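4.2 Validator turnover under fixed staking

The second test concerns Dotis, a permissioned ledger with a fixed validator set and a native token used for fees and staking. Each validator locks 500 tokens for one epoch. Validators that miss more than 400 blocks in an epoch lose their seat, and the seat goes to the next candidate in the queue. Block rewards are held constant, so any change in turnover comes from the fee market alone.
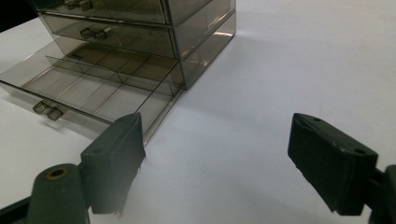 Two fee rules were compared. Under the flat rule, every transfer pays the same amount. Under the auction rule, as proposed by Baudry and Mészáros, senders bid for space and the lowest accepted bid sets the price for the whole block. Each rule was run for 1,000 epochs with the same transaction trace, taken from the Galindo test network in October. Smart contract calls were removed from the trace – they made up a small share of the load and would have required a separate gas model.

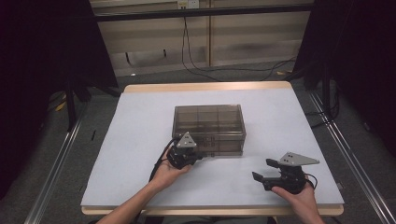
Figure 3. Two hand-held grippers beside a plastic box.

Turnover was higher under the auction rule in the early epochs and then settled near the flat-rule level. The difference is driven by small validators, whose fee income varies more from block to block. Total seat changes across both runs came to 2,220. Delegated stake was not modeled. Azar and Tanner report a similar early peak on Tederix, although their validator set was open and their lock period was longer, so the two results should be compared with care.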